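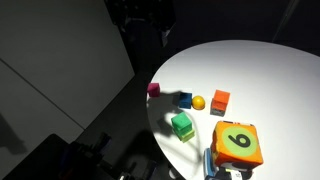 Figure 4. Small coloured objects on a round white table top under bright light from above.

4. Table surfaces and local contrast

4.1 Why the table was treated separately

The previous section dealt with the general lighting of the reading rooms, measured on a horizontal grid at desk height. That grid is suitable for comparing one building with another, but it says little about what a reader has in view when seated. A person at a table looks down at the page, then across the table top, then past its edge into the room. The brightness of these three zones can differ a good deal even where the grid readings look even. For this reason the table tops at both library sites were measured as surfaces in their own right.

The survey covered 116 tables in the public areas at Trivcombe and Divport. Staff desks, display plinths and the tables in the two cafés were left out. Where several tables had been pushed together to form one working area, each was still entered separately, as the tops were often of different age and finish.

4.2 Measurement

Luminance was read from the normal position of a seated adult's eye, with the meter on a short stand clamped to the chair back. Readings were taken at the centre of the table, at the near edge, at the far edge, and on the floor or wall immediately beyond the far edge. Extra points were added on large tables and on any table lit by its own lamp. After removal of readings spoiled by passing shadows, 946 remained, of which 292 came from Divport. The difference between the sites reflects the smaller number of tables there and the loss of one afternoon to a power fault.

Window blinds were closed for all readings reported in this section. Lamps were switched on well before work began so that their output could settle. Two types of fitting were present: the older ceiling units, which are common to both sites, and the Asotora pendants, which at the time of the survey had been fitted over the round tables at Trivcombe only.

Surface finish was recorded in three classes (matt, satin and gloss) by comparison with a set of sample plates supplied by Iordache. Two observers classed each table without seeing the other's entry. They disagreed mostly on worn satin tops, where the centre had become more polished than the rim. These were entered under the finish of the centre, as that is where books and papers tend to lie.

4.3 Light tops in dim surroundings

White tops under the pendants gave the highest readings in the survey, with a median centre luminance of 155 cd/m². The floor beyond the far edge of the same tables was dark by comparison, the carpet at Trivcombe being a deep grey and the pendants throwing little light outside the table. The result is a bright disc with a sharp boundary. Under such conditions the eye is adapted mainly to the table, and detail in the surrounding room is harder to make out. Figure 4 shows a strong contrast of this kind between a white table and its dark surroundings.

A bright top has some advantages. Strongly coloured items stand out from it, and their edges are easy to find. The shadows they cast are also plain to see, which helps in judging whether an object is flat or raised. These points matter for the craft and games sessions held in both libraries, where small pieces have to be found and picked up.

Reading is a different case. White paper on a white top has almost no border contrast, and the edge of the page is then marked chiefly by its shadow. With a single pendant directly overhead this shadow is narrow. Pale card and uncoated paper were easier to separate from the top than coated paper, though the gain was small. On mid-grey tops the page edge was clear under every lamp arrangement tested.

4.4 Dark tops

The dark tables present the reverse problem. Under the ceiling units, the page was many times brighter than the surface beneath it, and the ratio rose further where a desk lamp was in use. Existing guidance generally advises against large ratios between the task and its immediate surround, and most of the dark tables fell outside the range we adopted in Section 2. Gloss made matters worse at a few positions, where a reflected image of the fitting lay next to the page. Moving the chair by the width of one seat removed the reflection in most cases but brought it into view for the neighbouring reader.

Dark satin tops performed better than dark gloss tops at all seats. No such difference was found between satin and matt.

4.5 Shape and edge

Round and rectangular tables were compared within each colour group. Shape had little effect on luminance at the centre. It did affect the far edge reading, which on round tables was nearly the same from every seat. On rectangular tables the reading depended on whether the reader sat at the long or the short side, and corner seats were the least consistent of all.

Edge trim was recorded as present or absent. A dark trim on a white top gave a clear line at the rim, of use to readers with reduced vision when setting down a cup or a bag. White trim gave no benefit over an untrimmed edge. Only a few tables had trim in a contrasting colour, all of them at Divport, and no firm statement can be made about the best width.

4.6 Limits of the data

The readings describe empty seats. A reader's head and shoulders block part of the light from behind, and this loss was not measured. The pendants were confined to one site, so lamp type and floor colour cannot be fully separated in the results for round tables. Daylight was excluded, although many of the tables stand close to windows and are used chiefly in the day. A second round of readings with the blinds open was carried out in November and is reported in Section 6.

Surface age could not be established for most tables. Purchase records at Trivcombe list the tables by room, and many have since been moved. Finish class was therefore used on its own in the model described next, with no term for wear.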